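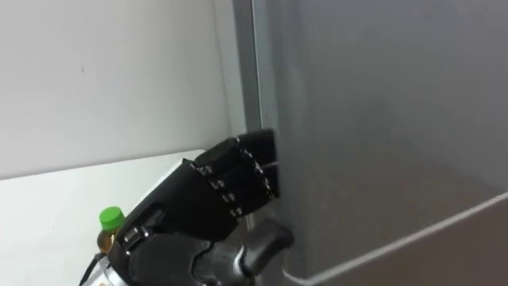 April, Saturday, kitchen bench

We have the Bamura hand on loan from Ernex for two more weeks, and I promised myself I would write up the door work while it is fresh, because the last time I left an evaluation for Monday I ended up with a page of arrows I couldn't read. The question for the purchase note is fairly simple: do we want this hand, with the Amaral wrist adapter they offer alongside it, or do we stay with the old two-finger gripper and save the money for something else? The refrigerator is a good judge of that. There is no handle to grab on the face of the door, just a big smooth gray panel, so everything depends on getting the fingertips onto the left edge and working at the gap there. The knuckles are all held with small silver screws down the length of the fingers, and I went over every one I could reach with the little driver before starting (none had backed out, I'm pleased to say, which is more than I could write about the Bramia unit last fall).

Settings for today: slow approach, grip force at the lower preset, thumb parked forward and out of the way. I logged 103 tries at the door in all, counting the silly ones in the morning when I had the wrist offset entered with the wrong sign and the hand kept politely reaching for a spot well off to one side. Please, whoever uses the bench next, check that sign first! It is on the second tab of the setup page and it does not complain if you get it wrong.

Once the offset was fixed things went much better. When the fingertips land squarely at the edge, the hand curls and the door comes away with a soft pop, and it feels like a very natural motion to watch. When they land a bit shallow they skate along the front, the controller decides it has a grip, and the arm pulls back with nothing in it. I would like a clearer contact signal for that case – the current reading is there, but it is noisy enough that I ended up trusting my ears.

Vivek Kandpal stopped by after lunch and we tried his idea of coming in at a steeper angle and letting the fingers settle before the pull. I think he is right, and I've saved it as profile 3. He also wants the thumb brought into play, pressing lightly on the front of the door as a steady point. I didn't get to that and would rather he did it himself, as he has a much better feel for the thumb than I do.

A few things for the Ernex people when I write to them: the manual covers the hand and the adapter separately and never says which zero to set first; the quick-start sheet shows the older connector; and I'd love a price for spare fingertips sold singly. Their support line has been very kind and patient with me, so I'll ask nicely.

My leaning is toward yes on the hand and not yet on the adapter. Still to do: drawer below the main door, thumb test with Vivek, repeat profile 3 with the fridge loaded, recharge the small driver.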